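Workshop notebook, Tirevwood
11/28/18

Moisture readings on the Latuheru oak, second stack. Carried over from the last entry: the boards nearest the door were reading higher than the rest and I wanted to know if that was the timber or the meter.

Pin meter checked against the test block first. Block is marked 17 per cent, meter gave 17 on both settings, so the meter is fine. Battery replaced anyway as the display was slow to settle.

Readings taken at both ends and the middle of each board, pins along the grain, with the outer face brushed clean. End readings are lower everywhere, as expected, and I have stopped using them for anything except spotting splits. Middle readings in the upper layers are even. The bottom layer is still wetter on the underside than on top. The bearers there are too thin and the air is not getting through.
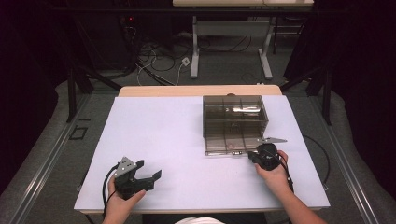

Pale board on the bench, smoky-brown box at the far side.

Oven test to back this up. Cut a 25 mm slice from board nine, well in from the end, knocked the loose fibres off and weighed it straight away. Starting weight 422 g. It goes in the small oven at 103 degrees and gets weighed morning and evening until two weights in a row agree. Do not open the oven in between. Last time the door was opened for another job and the figures were useless. Result to go on the next page with the working shown.

Stack rebuilt in the afternoon. Old bearers out, 40 mm ones in, lined up one above the other this time. In the first stack they had wandered by the third layer and two boards took a bow from it. Stickers are the dry softwood ones from the Giltance delivery. The darker bundle from the same delivery is not to be used against oak until we know what it has been treated with. There is a faint blue mark on one offcut where a damp sticker sat against it, possibly iron from a staple. Staples pulled, offcut kept.
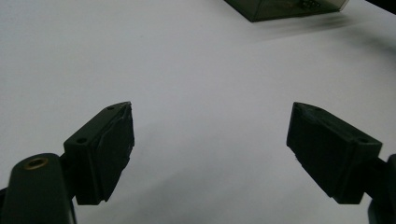
End sealing: the Aka wax emulsion went on in two coats. The first coat soaks in almost entirely on freshly cut ends and looks as if it has done nothing. Second coat at right angles to the first. The tin skins over if the lid is left off, so decant what is needed.

Weights back on top of the stack, spread over the sticker lines. Sheet over the top only, sides left open.

To do:
- oven slice, evening weight
- repeat underside readings on the bottom layer in a week, same pin positions (pencil crosses)
- move the stack label to the aisle end
- order stickers, same section as the last lot
- check whether the door seal is letting in damp air or if the floor is the cause

Shares: 3
Comments: 2

Recent entries
Bearer spacing for 25 mm boards
Setting up the small oven
Latuheru oak, first stack: bow and cup
Notes on end sealers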